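Household tidying robot

A household tidying robot is a machine that picks up objects from floors and furniture and puts them away. Most models remain at the research stage.

Soft items are harder to grasp than rigid ones, as they fold and shift when touched. Glare on polished floors can also hide edges from a camera.
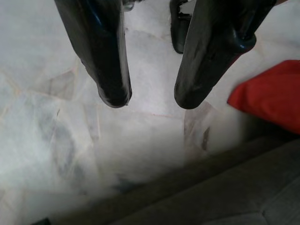

Two-fingered gripper over a pale tiled floor, with a red object at right

In 2018 Lorside tested its Grillus arm on 700 pickups. It completed 466 without help. Gemma Pellegrini, who led the trial, judged it too slow for daily home use.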